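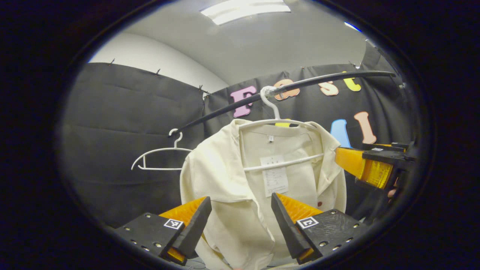 By Fiifi Dankwa
Program Director, Nomach Clothing Library

FOR IMMEDIATE RELEASE

Nomach Clothing Library Moves to a Bigger Home in Nindesthorpe and Opens a Second Branch in Skevard

NINDESTHORPE, November. The Nomach Clothing Library is moving! After two years in a pair of narrow rooms over the bike shop, our whole collection is going across the street to the ground floor of the old Shenoy Building, and at the same time we are opening our first branch outside of town, in the Skevard public library. Both locations will be open to members before the end of the month, and anyone with a Nindesthorpe or Skevard address can join.

For readers who haven't visited yet, Nomach lends clothes the way a public library lends books. You sign up, you pick something out, you take it home and wear it, and you bring it back within 30 days. We carry blazers, dresses, button-up shirts, winter coats, maternity wear and a very popular rack of rain gear. People borrow from us for job interviews, weddings, funerals, school concerts, cold-weather trips and plain old Monday-to-Friday office life. A good number of them borrow because they like trying things they would never buy, and I count myself in that group (I own no yellow clothing at all and have now borrowed the same mustard cardigan more times than is fair to other members).

Over the past year our members borrowed 1,658 items. When we wrote our first budget I would have been thrilled with half of that. The number that made me happiest came from the return desk, though: only three items never came home, and one of those was paid for by a member whose puppy had gotten to it first.

The Shenoy Building gives us a proper front door with no stairs, which has been the most common request in our suggestion box from the very first week. Parents with strollers have been carrying them up to us one step at a time, and members who use wheelchairs have had to order by phone and meet us on the sidewalk. They have been very patient about it. From now on everybody comes in the same way, and the fitting rooms are wide enough to turn around in with a chair or a toddler or both. There is a bench in each one, and the hooks are set at two heights.

We also finally have a real mending room. Until now, repairs happened on a folding table that had to be put away whenever somebody wanted to look at the coats. The new room has a north window, a long cutting table and space for four sewing machines, and it will be open to the public every evening from 6 to 8 p.m. for anyone who wants to fix something of their own. Bring pants with a blown knee, a coat with a missing button, or a sweater the moths found. Somebody will be there to show you how to thread the machine, and we have more spare buttons than I thought existed in this county.
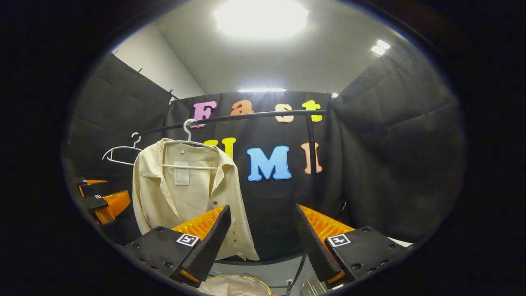
A word about shirts, because we get asked about them constantly. Light-colored shirts and light jackets are the first things to be borrowed and the first things to show wear, so we have put extra care into how they are looked after. Every piece gets checked at the collar, cuffs and underarms when it comes back, then washed according to its tag, then pressed or steamed if it needs it. Small marks go to the stain shelf, where we try cold water and mild soap before we try anything stronger. If a mark won't budge, the piece may be dyed a darker color, and our first batch of navy blue shirts came about in exactly that way. They are among the most borrowed things we have!

Please don't try to treat stains yourself before you return an item. Hot water can set a mark that we might have been able to lift, and we would much rather get it back with a note pinned to it. There is no charge for ordinary spills.

The Skevard branch will start small, with coats, workwear and children's formal clothes, in the room beside the magazine section. Members can use one card at both places, and an item borrowed in one town may be returned in the other. If something you want is on the rack in Skevard and you live in Nindesthorpe, ask us to hold it and it will ride over with the book van.

To mark the move, we are giving away 80 starter mending kits, one per household, at the Shenoy Building front desk. Each kit has needles, thread in four colors, a small pair of scissors, a tape measure and a folded sheet with drawings of the stitches we use most. The drawings were done by students in the Nindesthorpe High School art program, and they are so much clearer than the ones I learned from.

We are taking donations again too. What we need most right now:

Winter coats in larger sizes, men's and women's
Black dress pants, any size, any length
Button-up shirts with all of the buttons or none of them (we can match a full set)
Sturdy hangers
Children's dress shoes in good shape

We can't take underwear, swimwear, or anything that has been stored with mothballs. Please wash donations first and leave the care tags in if you can. The tags save us a lot of guesswork.

Joining is free for anyone under 18 or over 65. Everyone else pays what they can afford once a year, and the sign-up form does not ask for proof of income. You can sign up at the front desk at either branch. The old rooms over the bike shop will stay open for returns only until the move is finished, so if you have a coat of ours at home, either side of the street will do.

Fiifi Dankwa is available for interviews and is happy to show reporters around the mending room before it opens.

Comments

marlowe_t
So glad about the no stairs thing. My mom has wanted to go since it opened.

Knitwit22
Can I bring my own machine to the evening hours? Mine has a tension problem and I'd love for someone to look at it.

Fiifi Dankwa
@Knitwit22 Yes, please do! Bring the manual too if you still have it.

Dee in Skevard
Will you have prom dresses at our branch by spring or only kids' formal?

R. Pell
Borrowed a gray suit for my nephew's graduation and got two compliments in the parking lot. I have a bag of black dress pants for you, will drop them off.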